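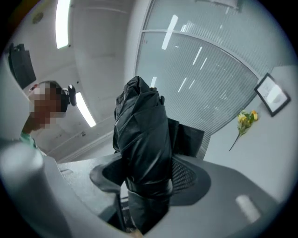

Notebook index | Previous entry | Next entry | Materials | Search

June, compact umbrellas, folding and strap closure
Entry by Krisztina Juhász. Read by Hajnalka Szűcs.

Started 9:40. Continuing from the Astton notes. Object today is the black compact, nylon canopy, strap fastening near the lower part of the canopy when stood upright. Question is how tight the wrap has to be before the strap closes without pulling, and how much the folds matter for stowed diameter.

Procedure as before. Shake the panels loose, lay them all in one direction, wrap around the shaft, hold, fasten. No smoothing by hand between panels in the first set. Second set smoothed one panel at a time from the shaft outward.

Set 1, unsmoothed: 25 closures. Strap reached every time. On 6 of them a fold was caught under the strap and had to be pulled out and the strap redone. Canopy bunches toward the end away from the strap and stays crumpled there whatever is done lower down.

Set 2, smoothed: 25 closures, no caught folds. Slower. Hajnalka thinks the gain is mostly from getting the first panel flat and the rest could be skipped. Not tested.

Circumference over the strap did not differ between sets by more than the tape can show. Over the bunched end it did, but the reading depends on how hard the tape is pulled, so I have not written the values down. Need the spring tape from Curnulholm before this is worth repeating.

Creases: with the overhead lights on, small creases show as bright lines on black nylon and look worse than they are. Judge by touch or switch off one row. The Kocsis sheet grades creases by eye and does not mention lighting. Darnosholm used the same sheet, so their grades should not be compared with ours.

Running total for compacts is now 264 closures. Log total for all types 1,278.

To do:
- set 3, first panel smoothed only
- same umbrella after a night left open
- ask Astton which direction they wrap, their notes do not say

Stopped 11:15. Umbrella left strapped, shelf 2.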